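Speaker notes: Sorting loose parts by colour
Rescombe stores meeting, August, 2.15 pm slot

Slide 1. Title. Keep it up while people sit down. Talk runs 16 minutes, questions after.

Slide 2. Scope. Building blocks only. Boards, dice and cards are covered by the Kundholm notes and are left out today. Say that the Flinau sets arrive mixed and are shelved by colour.

Slide 3. Layout. Bins in a row, blocks sorted by colour.

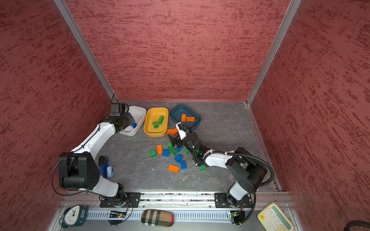
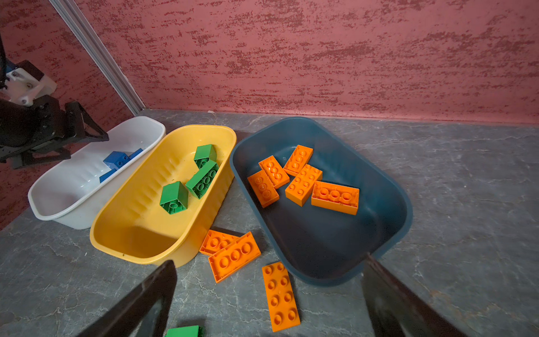 Slide 4. Bin order. White, yellow, teal, left to right. Blue blocks go in white, green in yellow, orange in teal. The bin colour does not match the block colour. Expect a question on this. Answer: the bins were bought before the scheme was written, and the pairing is learned within one session. Do not offer to repaint.

Slide 5. Working surface. Grey with a faint vein. Strong colours stand out well on it. Pale blocks do less well and should be sorted first, under the desk lamp.

Slide 6. Order of work.
Clear the area nearest the bins first, then work outwards.
Flat plates before tall blocks. Plates slide under other pieces and get missed.
Lay blocks in, do not drop them. A dropped block bounces over a low rim.
Stop when a bin is two layers deep and empty it into its bag.

Slide 7. Bagging. One colour to a bag, 100 pieces to a bag, label facing out. Short bags go on the bottom shelf with the count written in pencil. Pause here. The Wijesinghe labels do not stick to the older bags, so use the tie-on type for those.

Slide 8. Faults seen in the last round.
Two pieces pushed together and bagged as one. Separate before counting.
Dark green filed with blue. Check against the sample card.
Grit in the bottom of the bin. Wipe out after every 12 bags.

Slide 9. Shelf plan. Point to the left-hand bay only. The right-hand bay changes next month and the drawing is out of date.

Slide 10. Questions. If there are none, hand round the sample card and ask for it back at the door.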